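Bevier Folding Furniture Rental: Common Questions

How far ahead should I book?
For fewer than 40 tables, a week is usually enough. June fills up early, so get in touch by the end of winter if you have a wedding or graduation party planned then.

What sizes do you carry?
Long tables, rounds and small squares. The squares suit card games, gift tables and sign-in desks. They fold, and one adult can carry one.

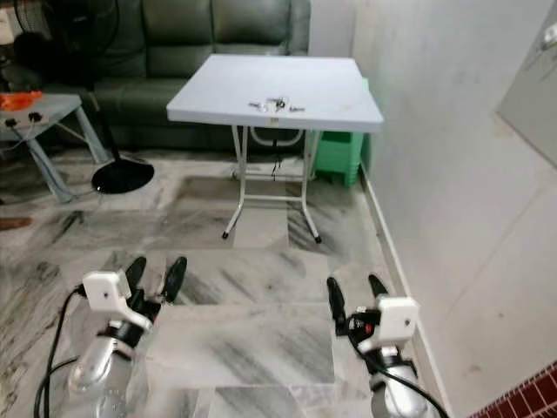

Do you deliver?
Yes, to Bevier and Nimmont. We bring items to the door or garage. Carrying them upstairs costs extra and has to be on the order.

Can I pick up my order myself?
You can, from the Serner warehouse. Bring a photo ID and the order number. Long tables won't fit in most sedans.

Do I have to clean the tables before they go back?
Wipe off food and remove all tape. Please don't use bleach or scouring pads. Candle wax that we have to scrape off is charged by the table.

What if it rains?
Tables and chairs can't be left out overnight uncovered. You can move your date once at no charge if you call before the truck is loaded.

Is there a deposit?
Orders over $2,000 need a deposit of $583. Smaller orders are paid in full at booking.

Who do I call about a large event?
Ask for Polyxeni Katsaros in the office.

Prices and terms last updated 9 February 2023.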